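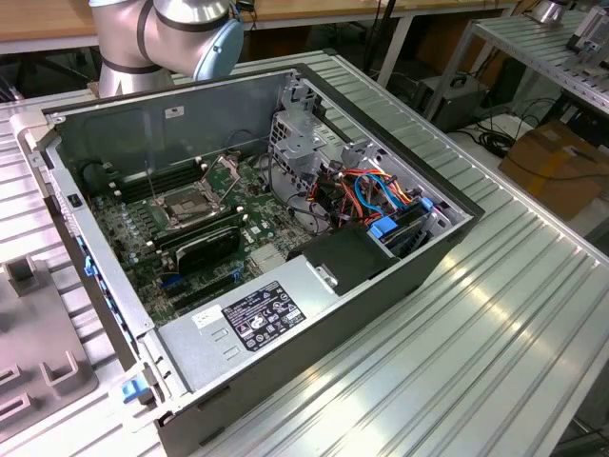
The Equipment Renewal Group met at 4 p.m. in the Helgate workshop, with Nana Laryea in the chair and Floarea Coman taking the minutes. The minutes of the April meeting were approved without change. Ms. Coman reported on the desktop towers withdrawn from the Zirnska reading rooms and explained how each is to be recorded before any part is reused. The tower opened on the bench had its side panel off and its CPU socket empty, with the bracket raised, and members agreed that a machine in that state should be entered on the register as "no processor" and not as "incomplete," a term that has caused confusion at Rocha. The drive cage and power supply are to be listed on separate lines.

2. Handling of open cases

The Chair reminded members that an exposed socket is easily damaged. It was agreed that a socket cover will be fitted before a case leaves the bench, and that cases will be stored flat — never stacked — until the register entry has been signed. Ms. Coman asked whether loose cables should be tied back at the same stage. The Chair was in favor, provided that orange and blue data cables are left attached to the board where they are found attached. Agreed.

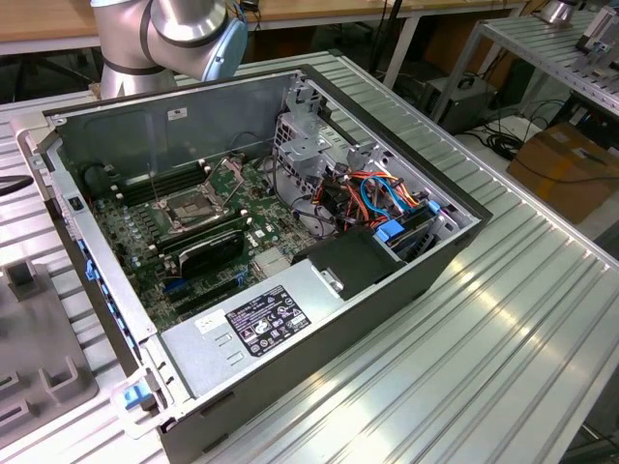 3. Supplies and budget

A quotation from Wotus for 60 socket covers and a box of reusable cable ties was tabled, at a total of $230. The purchase was approved. Delivery will be to Helgate, and Ms. Coman will forward five covers to Rocha on receipt.

4. Other business

The shelf labels in the parts store are out of date. Ms. Laryea will circulate a revised list. The question of disposing of surplus power supplies was held over — the Zirnska figures had not been received.

The meeting closed at 5 p.m.

Actions
F. Coman: place the Wotus order; amend the register wording.
N. Laryea: circulate the shelf list; request the figures from Zirnska.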